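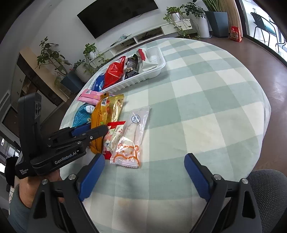 4.2 Sharing before the packet is opened

The most exciting material in the Trotcombe diaries concerns the minutes before anyone eats. We had asked 36 households to write down every snack taken in company during July, and we expected lists of flavors. What came back was much richer! Of the 328 usable entries, 200 include some remark on how the food was offered: passed by hand, tipped into a bowl, left in its packet for people to help themselves. Many diarists went on at length about this, often in the margins, and a few drew arrows.

Earlier work on hospitality has mostly dealt with meals, where a cook serves and guests wait. Snacks in single packets follow looser rules. A packet is closed, so taking one commits the guest to the whole thing, and our diarists felt this keenly. Several described hovering over the last packet of a favorite kind (one gave the matter most of a page). In Brastport, where we ran the smaller second round, guests tended to ask aloud before opening anything, even when the host had already said to go ahead.

Containers change the picture. We use the term "half-served" for food that has been set out in a tray or dish but is still in its wrapper, and 58 entries fit it. The arrangement is familiar from office kitchens and birthday tables alike, and it is often mixed, with part of the food in the tray and part straight on the cloth.

Figure 4. Packaged snacks on a checked tablecloth and in a shallow white plastic tray.
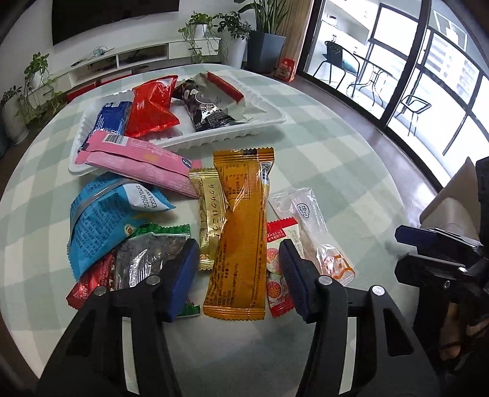 Uliana Semeniuk objected, on reading a draft of this section, that half-served food may tell us more about washing up than about manners, and that a host who is short of clean bowls would leave the same trace in a diary. We find this a wonderful complication. The diaries do mention dishes in the sink, though rarely in the same entry as a tray, and we have kept her reading open in the coding scheme under a separate label. Section 4.3 takes it up again with the Brastport entries, where diarists also noted who cleared the table afterward.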